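透明容器の把持で姿勢推定が飛ぶ件(ハンドヘルドグリッパのデモから学習)
2022年5月23日 投稿者:nezu_ctrl

ハンドヘルドグリッパで取ったデモから拡散系の方策を学習しています。対象はロック式フタ付きの透明な食品保存容器です。手首カメラの画像とグリッパの6自由度軌跡、開閉幅を入力にしています。軌跡は視覚慣性SLAM、処理系はTremuraをそのまま使用。

デモは637本。このうち100本でSLAMの追跡が途切れ、後処理で捨てています。途切れる区間は容器を挟む直前から持ち上げ直後に集中します。白い天板の上で近接すると、視野の大半が天板と半透明のフタになり、特徴点が取れるのはラベルと縁くらいです。
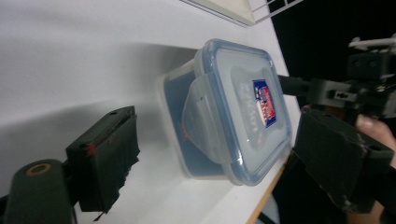

手首カメラのSLAMが近接時に途切れる場合、最初に何を確認すべきか。
追跡に使われた特徴点のうち、静止した背景に乗っているものの数を時系列で出すこと。把持した物体の上の点はカメラと一緒に動くため、残っていても自己位置の拘束にはならず、外れ値除去をすり抜けると逆に軌跡を引っ張る。

上の確認は済んでいて、途切れる直前の背景側の点は21まで落ちています。マスクはグリッパの指の部分にだけ掛けています。容器には掛けていません。続きの対策を聞きたいです。

返信 1:fk_slam
背景の点が21なら、マスクを足しても足りない側に振れるだけです。容器までマスクすると誤対応は減りますが、点の絶対数は増えません。先に環境側に手を入れるのが安い。天板の奥か周辺にテクスチャのある板を立ててください。天板に直接マーカーを貼ると方策がそれを手がかりに使うので、私は避けています。

返信 2:moriguchi_k
マーカーを方策が覚えるという話は、学習時に該当領域を塗りつぶせば回避できるのでは。うちは天板に貼って、学習前に画像上でインペイントしています。

返信 3:fk_slam
塗りつぶし跡も手がかりになります。推論時に同じ塗りつぶしを掛けるなら分布は揃いますが、推論時にマーカーの位置を知る必要が出てくるので本末転倒だと思います。

返信 4:moriguchi_k
推論時もマーカーを置いたままなら位置は検出で出ます。運用でマーカーを外せない制約は付きますが、研究用途なら許容範囲。「本末転倒」とまでは言えない。

返信 5:nezu_ctrl
運用先でマーカーを置けないので、今回は1の方向で考えます。
別の問題も書いておきます。両手のデモで、片方が容器を保持し、もう片方が近づく区間があります。左右それぞれの軌跡は単独では滑らかなのに、左右間の相対姿勢を計算すると段差が出ます。片側が再ローカライズした瞬間に一致します。
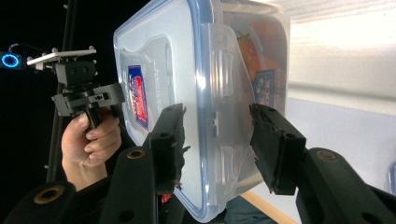
図2 保持側グリッパの手首視点。もう一方のグリッパは開いた状態で容器の左

返信 6:ilar_user
左右を別々の地図で走らせて、あとから位置合わせしていませんか。それだと再ローカライズの補正が片側にだけ入ります。Ilarのツールなら共通地図を先に作り、両側をその地図に対して追跡させるモードがあります。設定は shared_map を true、地図の更新は禁止。更新を許すと、動かした容器の点が地図に混入します。

返信 7:nezu_ctrl
別々の地図です。開始時の静止区間で1回だけ位置合わせしています。共通地図は環境を撮り直す必要がありますか。

返信 8:ilar_user
要ります。作業物を全部どけた状態で、天板の周囲を一周する動画を1本。近接区間は地図があっても点が足りないので、IMUの予測で繋ぐことになります。その区間が長いと結局ドリフトします。

返信 9:Fergal Kavanagh
途中から失礼します。ドリフトの許容値を先に決めないと、どの対策が十分か判断できません。方策の行動表現は絶対姿勢ですか、現在姿勢からの相対ですか。相対なら、単腕では軌跡全体のドリフトはほぼ効かず、1回の予測区間内の誤差だけが問題になります。

返信 10:nezu_ctrl
行動は相対姿勢です。ただし両手では左右間の相対姿勢を観測に入れているので、段差がそのまま観測に出ます。

返信 11:Fergal Kavanagh
では直すべきはそこだけです。捨てた100本も、単腕の区間なら途切れの前後で切り分けて使えるものがあるはずです。予測区間が切れ目をまたがないように開始点を制限してください。Guerraのデータローダは有効区間の配列を渡せばそうなります。

返信 12:moriguchi_k
切り分けには反対です。途切れるのが把持の直前直後なら、残るのは接近の前半と運搬ばかりで、把持そのもののサンプル比率が下がる。増えた本数に見合う効果は出ないと思います。

返信 13:Fergal Kavanagh
比率はサンプラの重みで補正できます。把持区間の情報が増えないのはその通りです。

返信 14:nezu_ctrl
中間報告。共通地図に切り替え、地図更新は禁止にしました。捨てた100本を処理し直したところ、70本で全区間の追跡が通りました。相対姿勢の段差は、両方が地図に対して追跡できている区間では消えています。残りは容器を顔の高さ近くまで持ち上げたものが多く、地図用の動画に写っていない方向を見ています。

返信 15:fk_slam
地図用の動画で上向きの視点を足してください。壁が白一色なら、そこにも板が要ります。

返信 16:ilar_user
IMUとカメラの時刻ずれは再推定しましたか。11月の版から既定値が変わっていて、古い較正ファイルを読むと警告なしでゼロ扱いになります。

返信 17:nezu_ctrl
していません。較正ファイルはDedwoodで出した古いものです。ログを見たところ、時刻ずれの項目がゼロになっていました。較正からやり直して、同じデータで比較します。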